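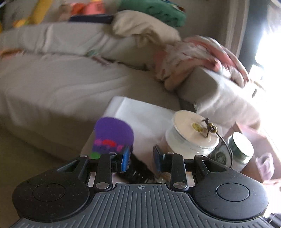
Material menudo para manualidades sobre una superficie blanca, con el sofá detrás.

La mesa del salón ya no es para cenar. O sí, pero antes hay que apartar cosas. En Bundau, donde los pisos nuevos rondan los 80 metros, la afición a las manualidades ha vuelto por la puerta de atrás – sin taller, sin cuarto propio, sin apenas sitio.

Brodie Baxter lleva ocho años dando clases en Skoltura, un local estrecho junto al mercado. Encuadernación, bordado, papel. Empezó con dos alumnas. Ahora hay lista de espera hasta julio y un grupo de tarde que se queda hasta que apagan las luces. «La gente llega cansada del trabajo y quiere tocar algo que no sea un teclado», cuenta mientras busca unas tijeras que alguien se ha llevado. No aparecen.

¿Quién viene? De todo. Jubilados, una enfermera del turno de noche, estudiantes que quieren hacer regalos y no gastar. En la mercería McKinnon, dos calles más abajo, lo notan en el mostrador: piden hilo encerado, piden cuentas, piden cajitas. Sobre todo cajitas. Porque el problema de siempre es guardar – dónde metes lo que está a medias.

Cada cual se apaña. Bandejas debajo del sofá, tarros, una maleta vieja. Baxter recomienda un solo proyecto abierto a la vez y reconoce que ella tiene cinco. Tambien dice que comprar mucho al principio es mala idea, que casi todo acaba en un cajón.

La asociación Asteder organiza un intercambio de restos en el centro cívico. El último reunió a 662 personas, bastantes mas de las previstas, y se acabó el café a media mañana. Se cambian retales, botones, agujas, revistas de patrones de hace décadas. Dinero no se mueve. La próxima convocatoria será despues del verano, entrada libre, hay que llevar bolsa.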